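How to Set Up Motion Recording on a Bravus DVR

By Tibor Fekete

Recording around the clock fills a hard drive fast. With motion recording, the DVR saves video only when something moves in view. These steps are for the eight-channel Bravus with wired cameras. The menus on the Arberg are the same apart from the colors.
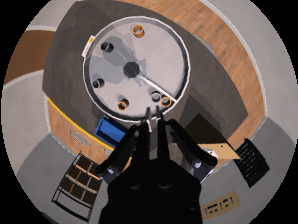
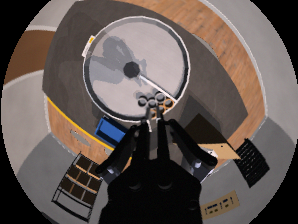
Before you start

Connect a monitor and mouse to the DVR and log in as admin. Check the date and time first. If the clock is wrong, your clips will be filed under the wrong day.

Step 1. Turn off continuous recording

Go to Main Menu – Record – Schedule. Pick a channel, click Erase, and drag across the whole week until the grid is blank.

Step 2. Draw the motion area

Open Motion, select the same channel, and click Set Area. Leave out trees, flags and the street.

Step 3. Set the sensitivity

Start at 70 and click Apply. Walk through the area at normal speed. If the red M icon does not show up on the live view, raise the number a little and try again.

Step 4. Add the motion schedule

Go back to Schedule, choose Motion, and fill in the hours you want. Set pre-record to five seconds. Use Copy To for the other channels, then click Save before you leave the page – the DVR does not ask.

Step 5. Check the clips

Open Search the next day and filter by Motion. Outdoor cameras usually need a second adjustment in December, when headlights sweep the driveway earlier in the evening.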